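Cups, Counters and a Very Good Cookie: Our June Visit to Verkumex

I had been meaning to get out to the Verkumex open house for years, and every June something came up, so when my neighbor Karla Manríquez called to say she had a spare seat in the car and a bag of peanuts, I said yes before she had finished the sentence. We left a little after eight, took the old county road because Karla doesn't care for the highway, and were parked on the grass behind the building by half past nine. Two dollars for parking, which goes to the library, and a paper map that both of us managed to lose almost immediately.

If you haven't been, the place used to be a seed warehouse. It is long and low and has wonderful high windows, and there are now 50 or so little workshops and studios inside, most of them with the doors propped open on visiting day and somebody standing there hoping you'll come in and ask a question. We came in and asked a great many questions. Karla bought a brush for cleaning mushrooms from the Plirkum people near the entrance (she doesn't even like mushrooms very much, but it was a handsome brush!) and I spent far too long at the bookbinder's next door, feeling the papers.

What I'd really come for was the kitchen corridor, down past the Bascombe coffee stand. I'm redoing my own kitchen this fall, slowly and with a lot of second thoughts, and I wanted to see how other people put a room together. Unit 242 was the one that stopped us both in our tracks. They had gone for a gray marble pattern on the work surface, with those fine white veins wandering all over it, and then floral wallpaper on the walls, deep teal with green leaves and great big orange daisies. I would never have dared. Against all that, the dishes were kept very simple: a plain matte black mug, and a black wire dish rack with a few cups in lavender, white and pale pink. 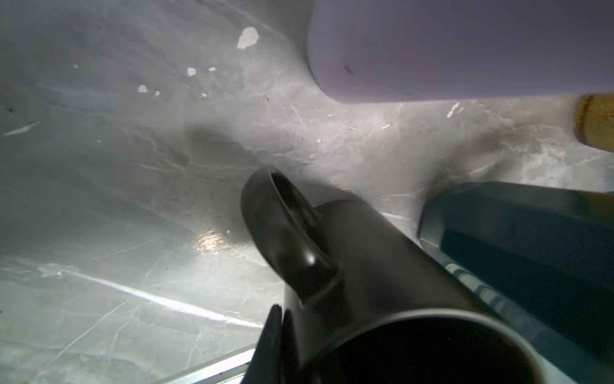
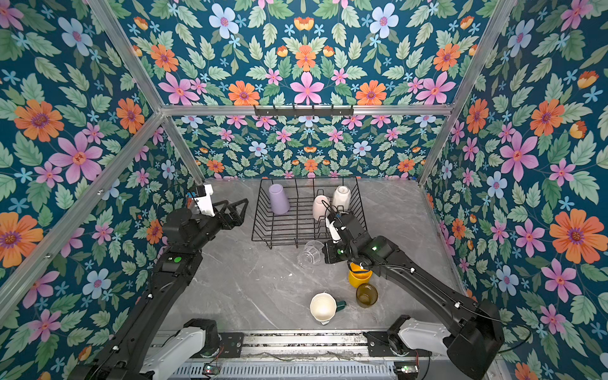
My mother had a wallpaper nearly that loud in her breakfast nook, and we children thought it was the finest thing in the house. She dried her cups upside down on a folded towel all her life and wouldn't hear of a rack, so I grew up thinking racks were for restaurants. I've come around since. The upright dividers are what sold me, and I've been pricing one ever since we got home, along with a strip of small hooks to go above it for the dishcloth and the bottle brush.

I did ask about marble patterns generally, and Ildikó Sárközi, who was showing people along the corridor, was very patient with me. Her advice was to take a sample home and leave it by the sink for a week, and to look at it in the evening as well as the morning. She also told me to choose the wallpaper first and everything else afterward, exactly the opposite of how I've been going about it. I have a whole drawer of paint chips at home that may now be of no use at all.

We had lunch at the Pálfi bakery tables out back, under the awning. Karla had the cabbage strudel and I had a bean soup and then an apricot cookie, and then, I'm afraid, another apricot cookie. The woman at the register told us they had baked 400 of them for the day and expected to run out by two o'clock. We wrapped a pair in a napkin for the drive.

A few things if you're thinking of going next year. Wear flat shoes, as the floor is uneven between the old part and the new part. Go to the far end first and work your way back, since the crowd does it the other way. The restrooms are upstairs by the weavers and there is an elevator, though it's slow. Bring cash for parking and for the bakery; most of the workshops take cards.

Karla is already talking about the winter market, and I've told her I'll drive this time if she brings the peanuts.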